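Bins and blocks

We finally got the toy blocks out of the cardboard box they'd been living in since February.
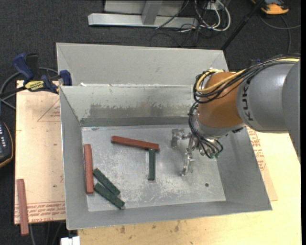 Corinne Mahmoud wrote in as soon as I mentioned on here that I was switching to metal: "Doesn't it make a terrible racket? We had a steel tub for the train track and I gave it away after a week." It does make a racket. A wood block dropped into a metal bin from shoulder height can be heard in every part of our house, including the garage with the door shut. I've cut a piece of old yoga mat for the bin at home and that takes care of most of it. The mat slides when you pull blocks across it, so I'm going to try a few dots of rug tape under the corners.

What I like about metal is that I can stop thinking about it. Our last container was a plastic tote from Tilta, the kind with the clip-on lid. One clip went the first month and the other went when Obi sat on it. (Obi is the dog, for anyone new.) Before that it was a canvas bag, and the trouble with a bag is that the block you want is always at the bottom, so the whole thing gets dumped on the rug every single time. With a wide open bin you look in, see the green one, and take the green one.

Sloping sides help with that too. I didn't think they would matter much, but in a straight-sided box the long blocks end up standing on end in the corners and leaning on each other. When the sides come in toward the floor the blocks mostly lie down. You lose a little room at the bottom. I can live with that.

On scratches – a couple of people have asked. Yes, bare metal scratches, and it scratches early. You get pale scrape marks across the floor and after a while the whole surface goes mottled. I don't mind the look. If you do mind, buy something painted, but then you'll be looking at chipped paint in a year, which I'd like less. What I would check is the top rim. Run your thumb along it slowly before you let a kid near it. The rim on ours had one rough spot by the corner and I took it down with a fine file in a few minutes. If there's a hole in the floor of the bin, check the edge of that as well, and keep small parts in something else.

As for sorting, I've given up on most of it. I used to keep the blocks by length and by color, in rows. It took me most of an evening and it lasted until breakfast. Now the long rectangular ones go in one bin and everything else goes in the other. The arches and the half rounds and the odd triangle are all in together. My sister-in-law Sunita keeps hers by color only and says it works fine, but her kids are older and do their own putting away.

I did sit down and count the set before it all went in, mainly to see what we'd lost. It was sold as 68 pieces and we have all but four. I know where one of them is, which is down the heating vent in the hall. The others could be anywhere. I checked under the couch and behind the dryer and found a library card instead.

For cleaning I use a damp cloth, well wrung out, then a dry one, and leave the blocks spread on a towel overnight. Don't soak them. Ours are stained and a few of the red ones left color on the cloth, so I do the reds last. The bins I just wipe out. They collect a gray dust in the corners that comes up fine with a dry paintbrush.

I paid 41 dollars for the pair from Cidholm, plus shipping, which was more than I wanted to spend on something to put blocks in. They're heavy, too. I can carry one full bin up the stairs but I wouldn't do it with a kid underfoot, so they stay downstairs against the wall under the window, one behind the other.

Next job is the puzzle shelf. There are two puzzles up there with no box at all and I think some of the pieces are mixed. If anybody has a good way to tell apart two different blue skies, please leave it in the comments.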